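Course: Work and Automation
Handout for session 14: Room service carts and the people who fill them
Prepared by Noboru Onishi

Please read before the seminar. Bring your notes from the site visit to Brillwood.

1. The workplace

Brillwood is a serviced apartment house. Between guests, each apartment is put in order by one attendant. In June the management began to prepare a two-armed robot, Pyo, which should take over the lifting and placing of supplies. The real machine is not yet in the rooms. The supplier, Skomeo, first tries every task in a simulated apartment, and the attendants are asked to watch these trials and correct them.

The first task was the paper towel roll. An attendant takes it without looking and is already thinking of the next thing. For the robot, the grip must be described: where the fingers go, how wide, from which side. 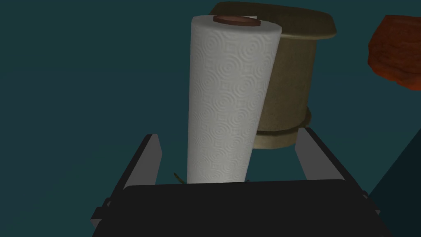
Vittoria Parisi objects that this is the one part of the job which never hurt her back. She would give away the mattresses first, and she asks why the easy things are always automated before the heavy ones.

Her objection should be taken seriously. A task is often chosen since it is easy to define, and the person who does the work was not asked. Compare the reading by Bellini, pages 2 to 5, on what he calls "the convenient task".

2. Watching as work

During the trials the attendants learned a new duty. They sit at a screen and mark the moments when the gripper is open, when it is near an object, and when it holds one. It is quiet work -- some liked it, others were tired after one hour.

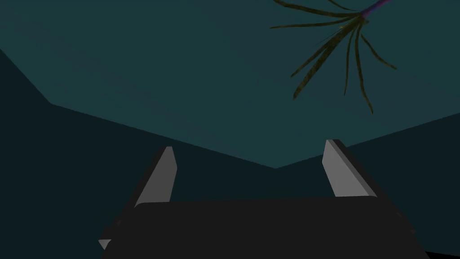

Fig. 2. Gripper open, no object between the fingers. Hanging plant at upper right.

At Brillwood the marking was first paid at the same rate as cleaning. Pierina Bianchini asked for a separate rate, and a supplement of 700 per year was agreed. Notice that the new duty existed for several months before it had a name in the contract.

3. Who knows the object

The attendants know many small facts about a paper roll. They know how hard you can press before the paper is marked, and that a roll standing close to other things must be taken from the free side.

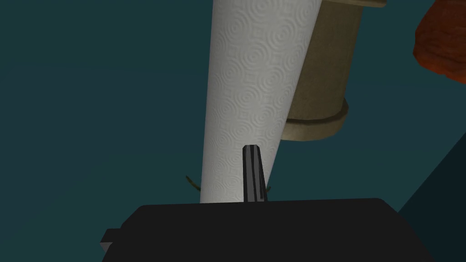

None of this was written in any manual. Bienvenido Cabrera collected such remarks in a notebook, and after 100 entries Skomeo asked for a copy. We will discuss whether this notebook belongs to him, to Brillwood or to nobody in particular.

4. The whole room

One object is simple to discuss, but a room is a sequence. The attendant decides the order herself and changes it when a guest is late. If the robot keeps a fixed order, the attendant must fit her day around it.

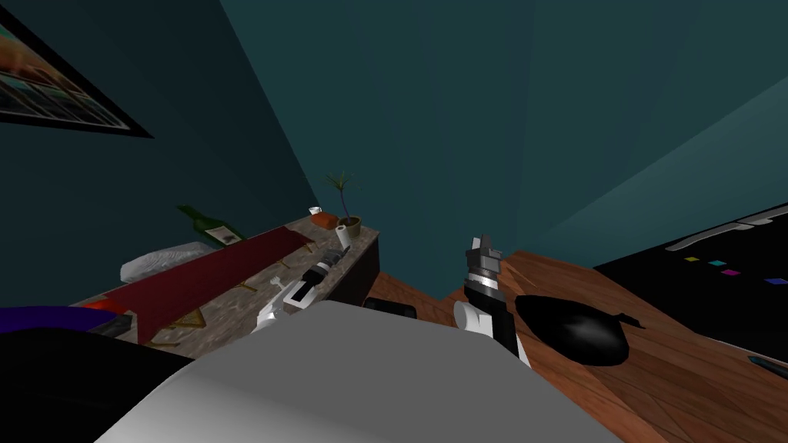
Fig. 4. Simulated room from above: counter at left, wooden table at right, one gripper at each.

For the seminar

Write one page on a task from your own workplace. Say who chose it for automation, and what the people there do with the time. Students from the Romthorpe group may use the laundry case instead.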